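Section 3: Folding and Storing Your Cloths

Okay, so you've got the Osach shelf unit up on the wall and level (if you haven't, go back to Section 2, because everything in this part assumes the bottom rail is where it should be). Now comes my favorite part, which is getting the cloths, napkins and towels folded so they sit nicely in the slots and don't slide out onto your feet every time you open the door.

I've rewritten this section a few times. The last big rewrite was 02/01/2022, after a lot of you wrote in about the corner fold, and I've kept it mostly the same since then apart from the bit on hems.

What you'll need

A clear, flat surface at a comfortable height. Kitchen table, ironing board, top of the dryer, whatever you like.
Your cloths, washed and completely dry.
The Tirnisar dividers that came in the small bag (part 2156). There are five in the bag. You may not use all of them.
A marker or sticky labels, if you're the labeling type. I am.

Caution: Please don't put cloths away even a little bit damp! The slots are deep and not much air gets to the back of them. Mine got musty one December when I was in a hurry and I had to take the whole thing apart to wash the liners.

3.1 Before you fold

1. Shake each cloth out once, hard, and lay it down. You want the worst wrinkles gone but you don't need to iron anything.

2. Find the hem. Most cloths have a turned edge on at least two sides, and it's a bit thicker than the rest, so you can feel it with your thumb even if you can't see it. Turn the cloth until a hemmed edge is at the top.

3. Pull the two top corners gently away from each other. If the hem puckers, smooth it outward with the side of your hand. Pulling harder won't help and will only stretch a thin cloth out of shape.

4. Check the label. If there's a care tag sewn in at the corner, fold so it ends up on the inside. The tags catch on the dividers and it's really annoying.

Note: Soft cloths and stiff cloths behave pretty differently here. Stiff ones (linen, new tea towels with the sizing still in them) hold a crease right away. Soft ones want to relax back open, so go slower and press each fold down flat before you make the next one.

3.2 The corner fold

This is the one I use for nearly everything up to the size of a hand towel. Once your hands know it, you can do it while you're on the phone.

1. Pick up one top corner, right at the end of the hem. Hold just the tip of it, with as little fabric as you can manage and still keep a grip. A big fistful bunches up the corner and then the fold comes out crooked.

2. Let the rest of the cloth hang or trail on the table. Don't try to support it with your other hand yet.

3. Bring the corner across to meet the other top corner and set it down so the hems lie on top of each other. Line up the hems first and worry about the lower edges later.

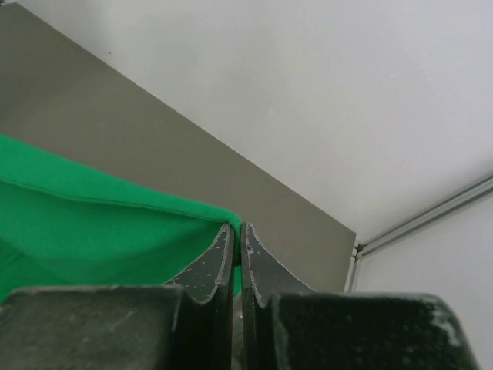

Does it matter which corner I pick up first?
Either one works as long as you stick with the same one for the whole stack. If you switch back and forth, the folded edges end up facing different ways and the pile leans. I start with the left corner, purely out of habit.

4. Run your palm down the new fold from the hem to the bottom. One firm stroke is plenty.

5. Turn the cloth so the fold is facing you, then fold it in half again the other way, hem toward you. You should now have a neat rectangle with one clean folded edge at the front.

6. Fold in thirds if your cloth is hand-towel size. Leave it alone if it's a napkin or a dishcloth.

Note: If your cloth isn't truly square (and loads of them aren't, especially after a few hot washes), the bottom edges won't match. Tuck the longer layer under so it doesn't show, and move on. I used to refold those over and over and I want that time back.

3.3 Filling the slots

1. Start with the bottom slot. Put your heaviest towels there, folded edge out.

2. Stand the smaller cloths upright in the middle slots, like files in a drawer, so you can see every one. Push them back until they touch the rear panel.

3. Slide in a divider when the row starts to sag. The divider has a short lip on one side, and the lip goes at the bottom, toward the wall. It'll click, but it's a quiet click, so give it a little tug to check.

4. Leave yourself a gap about the width of two fingers at the end of each row. It feels like wasted space, but you need somewhere to put your hand when you're pulling one out.

5. Save the top slot for the stuff you hardly ever use. Mine has the holiday napkins and a tablecloth I've been meaning to hem.

Caution: Don't cram the top slot. The Osach unit is fine with a normal load of linens, but a stuffed top slot pushes the door outward and eventually the hinge pins work loose. If the door won't close with one light push, take something out.

3.4 Sorting by color (optional, but I love it)

You can sort by room, by size or by fabric, and all of those work fine. I sort by color and give each color a job. Bright cloths are for the kitchen counters, white ones are for glasses, and anything faded gets sent down to the floor-and-shoes pile. It means anyone in the house can grab the right one without asking me!

If you bought the Akande liner set, the liners come in matching colors, so put those in before you load the slots. They only fit one way around, with the notch at the front left.

Wash strong colors on their own the first couple of times. I found that out with a whole load of white napkins, which are now a sort of pale mint.

3.5 If things go wrong

The pile keeps tipping forward. Your folded edges are probably facing the back. Take the stack out, spin it around and put it back in.

The cloths slump over. Add a divider, or fold the soft ones one extra time so they're thicker and can stand up.

A divider won't click. Check for a bit of fabric caught under the lip. If it's clear and still won't seat, try the divider in a different slot before you order a new one from the Ullalham parts page.

The corners poke out. Go back to step 3 of the corner fold and line up the hems again.

Next up is Section 4, Hanging the Door Rack. Keep the small screwdriver handy.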